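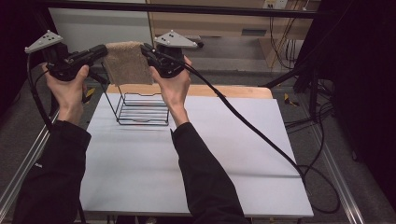 According to one boarder at Brunton, the only question worth asking is why a horse with a runny nose gets more visitors than a horse without one. We can't help with that, but we can explain how isolation works at our three yards.

How long does a new arrival stay in isolation?

Two weeks at Brunton and Cinelside, three at Isach. Your horse will act as if it were 200 years.
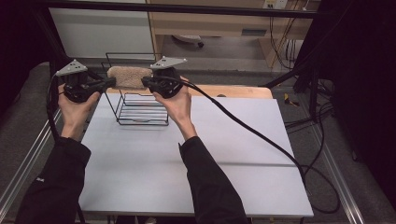
Shared gear is how most bugs get around a barn. Buckets, bits and brushes stay with one horse, however nice your neighbor's are. The same goes for anything you wipe a nose with, and a tan, fuzzy thing like the one held over the rack would count. Label it or lose it.

Can I ride during isolation?

No. You may hand-walk on the back lane before 7 a.m., when the rest of us are too sleepy to object.
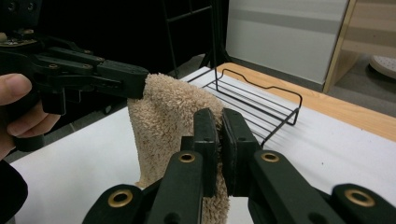

What does isolation cost?

It costs $96 a week on top of regular board, hay included. Vet visits are billed separately by the vet, who has never once forgotten.

Where do I send test results?

Upload them to your Ziltus account before the trailer leaves home. Photos of a screen showing a photo of the results will be sent back.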